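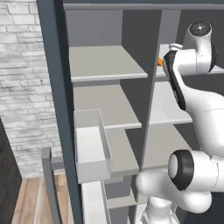

Figure 1. Rendered interior: white brick wall, plank floor and grey shelving unit.

Colour Grading and Perceived Age of Footage
Project report, Screen Production and Technology
Milagros Troncoso and Roscoe Blackwood

1. Background

Most feature films and streaming series are now shot digitally, but a lot of them are graded to look like film. Colourists add grain, lift the blacks, soften the highlights and pull some blue out of the shadows. Our question was whether ordinary viewers notice these changes, and whether the changes affect how old they think the footage is.

We started on this in September after a class screening of Costache, a short drama shot at our college two years ago. Several people in the room took it for a restored print from the 1980s. It was shot on a mid-range digital camera and graded over one weekend.

2. Method

We cut 14 clips from Costache and from our own second-year project, Brivstead. Each clip ran for 15 seconds and had no dialogue. We left out any shot with a phone, a car or a screen in it, as these would give the date away.

Each clip was exported in two versions. Version A had a neutral grade with normal contrast. Version B had the film look: added grain, lifted blacks, slightly warm midtones and a small amount of halation on bright edges. We built the B grade in Skekex and saved it as a preset so that every clip got the same treatment. Exposure was matched by hand before the preset was applied.

We had 37 viewers, all students or staff from other departments. Nobody from Screen Production took part. Each viewer saw all the clips, half in version A and half in version B, in random order. They were asked to write down the decade they thought each clip came from and to rate how much they liked the look on a scale of one to five.

Viewing took place in the small theatre with the house lights off. The projector was calibrated once, before the first session.

3. Results

The film look moved the guesses back in time. Of the 37 viewers, 22 gave version B clips an earlier average decade than version A clips. The remaining viewers either showed no difference or went the other way.

The effect was strongest in exterior shots. Interiors were harder to move, and in two of the clips from Brivstead the average guess hardly changed between versions. Both are set in a kitchen with modern downlights, and several people mentioned the lights in their written comments.

Liking scores were close for the two versions. Viewers who named grain in their comments tended to score version B lower. One wrote that it looked "dirty, like a bad stream". Another said the same clip was the best looking one in the set.

4. Discussion

Grade has some effect on perceived age, but set dressing and lighting can cancel it out. This matches what we were told in the grading workshop, where the advice was to sort out the lamps and wardrobe first.

We can't say which part of the preset did the work. Grain, black level and colour were all changed together, so a viewer could have been reacting to any of them. Blackwood thinks black level matters most. Troncoso thinks it is grain, at least on a large screen. We would need separate versions to test this.

There were other problems. The preset clipped the highlights in one beach shot and we only picked this up after the second session. We kept the clip in for consistency. Some viewers also recognized the college grounds, which may have pushed their guesses toward the present.

Compression was a concern as well. Our first exports broke up the grain badly, so we re-exported everything at a higher bit rate using Retis. The files were large but played without dropping frames.

5. Further work

A second round should split the preset into grain only, black level only and colour only, and use fewer clips so the session is shorter. A few viewers said they were tired by the end. We would also like to run the same clips on laptops, where most of these viewers say they watch films anyway.

The clips, the preset and the blank response sheet are on the department drive in the folder marked with both our surnames.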